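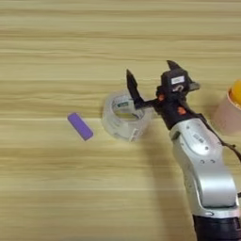

The gripper over a roll of packing tape, fingers open.

Feb 14, 2021
by Crescencio Arellano

I have wanted a machine to tidy my desk since I was a kid, and this month I finally got to spend some real time with an arm that might do it one day. My friends at Verkura let me sit in for 30 tries at the dullest chore in the world, which is picking things up off a table and putting them somewhere else. I loved every minute!

Packing tape is a wonderful test, by the way. It's clear, it's shiny, the wood shows through it, and there's a big hole in the middle. You and I grab it without a thought (thumb in the hole, done). The arm has to work out where the plastic ends and the table begins, then choose between pinching the wall of the roll and going for the outside, and its two fingers only open so far. We got 11 clean pickups of the tape. The little purple block went much better, and I started rooting for the tape like it was the underdog in a ball game.

And the misses were so interesting! A few times the fingers closed a hair too high and came up with nothing. Once the roll tipped up on its edge and went for a stroll toward the floor, and I caught it with my foot.

So can it do chores yet? My answer is some of them, slowly, if you set the table for it. Grunley, who runs the shop next to mine in Ventura, packs 332 boxes in a busy week and asked me if he should buy one. I told him to wait. He needs something that can find the tape under a pile of receipts, peel the end loose, and keep going through lunch. Peeling the end loose beats me half the time.

Still, 5 years ago I wouldn't have bet on the clear plastic at all. I'm going back in June, and I've asked if we can try socks.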